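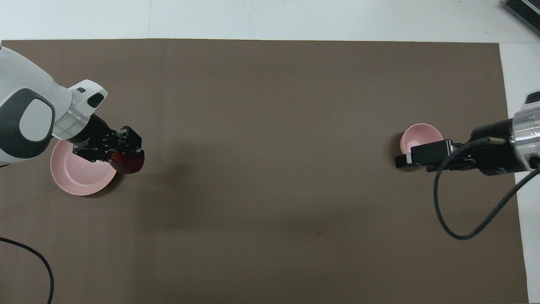 Cardboard on a white table -- keep it or ditch it?

pinkdishlady
2021-07-03
Okay, settle something for me. I have a white tabletop (the Viment one, bought secondhand) and I keep a big sheet of cardboard over most of it. Snacks, crafts, sorting fruit, everything happens on the cardboard. My sister says it looks like I never finished moving in. I say it cost me zero dollars and the table still looks new. Who's right?

gravelroad206
You are. I've had cardboard on my workbench for years. When it gets gross I flip it, and when side 2 gets gross it goes in recycling.

mossandtoast
Sorry, team sister. Cardboard soaks up everything. Set one cut apple down on it and you've got a sticky spot forever. Get a wipeable mat! Pruveck makes a plain gray one, I paid 40 for mine and it rolls up when people come over.

pinkdishlady
40 dollars to protect a table I paid 60 for, lol. And the apples go on a plate, I'm not an animal. Pink plate for the fruit, little pink bowl for whatever's left over. Cores, stems, those stickers that get on everything.

mossandtoast
Fair on the plate. Still don't love the cardboard.

tern_and_tide
Does the plate slide around? My kids' plates skate all over our bare table and I've been wondering if something rougher underneath would help.

pinkdishlady
Way less than on the bare top! The bare top is like an ice rink. The bowl stays put too unless somebody bumps it, which in my house is a daily thing.

gravelroad206
Tape the corners from underneath if yours creeps. Painter's tape, or you'll be scraping goo off the white.

halfpintkitchen
Disagree about the tape, it collects crumbs like you wouldn't believe. Just use a heavier sheet. I got mine off an appliance box from the store in Anedside, they let you take them from the back if you ask. It lies flat on its own.

mossandtoast
Appliance boxes have been sitting on a warehouse floor, though. I wouldn't put food near that.

halfpintkitchen
Clean side up?? And the food is in a dish.

tern_and_tide
Going to try it this week, I have a box I was about to cut up anyway. Do you cover the whole table or leave a border?

pinkdishlady
I leave a bit of white showing at the edges -- if it hangs over, people catch it with their sleeves. Trim it with a box cutter, but NOT on the table. Ask me how I know.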